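3.2 Carton handling at the packing table 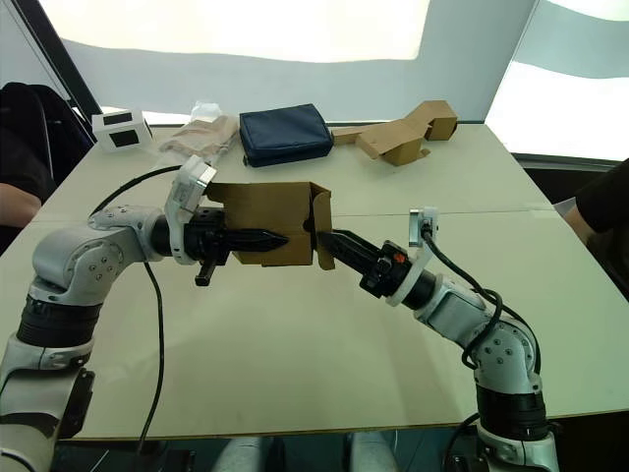
The cartons used in the study came from the supplier in Pranville as flat blanks and were opened by hand at the packing table before filling. We looked at 975 cartons over 8 weeks at the Hodport site. All were plain brown corrugated board of a single size, stored flat in bundles of 30.

A carton that has been squared but not yet closed at the ends has little stiffness of its own. It can lean to one side, and the flaps tend to swing outward along their creases. Bai noted in the April trials that most packers pressed the flaps back once before folding them in – a small step, but one that added time to every carton. Where the crease had been scored too lightly, the flap sprang back and had to be folded a second time.

We recorded three states for each carton: square, leaning, or collapsed. Flaps were scored separately. Of the full set, 62 cartons were leaning when they reached the filling step, and most of these came from bundles that had been stored on edge near the loading door. Bundles kept flat on the Ernau shelving gave fewer problems, although we did not control for humidity and cannot separate the two effects.

Figure 3. An open corrugated carton held at both ends over the table, with one flap hanging outward.

Table height was left as it was. Omerović's method for grading crease depth was applied to the leaning cartons only, and the results are given in Section 3.3 together with the tape measurements.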